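Review: the Seveo two-arm tabletop cell
By Ulises Sánchez
7/2/18

We have run the Seveo cell for five months, mostly on small pick-and-place jobs with toys and dishes. I look after it, so this review is about upkeep.

Setup took two of us one afternoon. The arms bolt to a square table, and the curtain frame is braced with crossed cables. Tighten those last – I did it too early and had to redo the back posts. 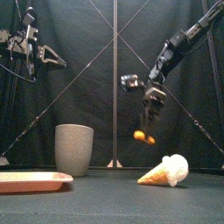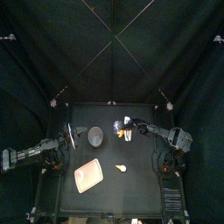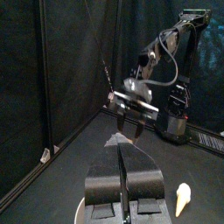 Cup, tray and ice cream cone is our usual check layout; the last view is from the wrist camera.

Looking after it

The gripper fingers need the most attention. I check the screws every 200 cycles and wipe the pads, around 15 minutes for both arms. Cable slack at the wrist matters too. Ours was too short from the factory, and Abbas Nouri at Ukus sent longer leads in January.

The manual is thin on homing. Do one arm at a time with the table clear.

Spare fingers are easy to get and swap with a hex key. The black curtain picks up lint.

I would buy it again, but order the longer leads up front.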